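Stellham Striped Tablecloth, 59-inch round

I bought this in July to replace a vinyl cover that had gone sticky. Our table is a 40-inch round that seats four, and it gets used for breakfast, homework and most of my paperwork. The cloth cost $25 from the Minside outlet store, and I have washed it nearly every week.

The fabric is a cotton and polyester blend, medium weight. It feels a little stiff out of the package and softens after the second wash. I wash it warm with the towels and dry it on low. The label says to line dry, which I did at first, but it came out with hard fold lines that needed an iron. Low heat and taking it out right away works better. It has shrunk slightly, though the drop is still long enough for me. If you want a cloth that reaches your lap when you sit down, buy the next size up.
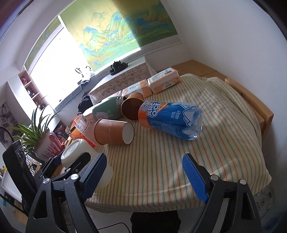 Stains are the main thing I wanted to know about before buying, and the product page says very little. Coffee comes out if I get to it the same day. Tomato sauce left a faint mark that took two washes with a paste of dish soap and baking soda. Ballpoint ink did not come out at all, so there is now a short line near the place where I do the bills. I turn that side to the wall when people come over.

It is not waterproof. A spilled glass goes straight through to the table. I ended up putting a thin felt pad from Eichhorn underneath, and that also stopped the cloth from sliding. Without the pad it moved every time someone leaned on it. I think a cloth at this price should grip better than it does.

The hem is double stitched and has held up. One thread came loose on Thursday and I trimmed it with no further trouble. I have owned the Gatent cloth too, which was cheaper and heavier, but the hem on that one curled after a month and never went flat again.

I would buy the Stellham again for everyday use, along with the pad. For a table with a finish you worry about, get something with a coated back.

4 out of 5

Petro Kuzmenko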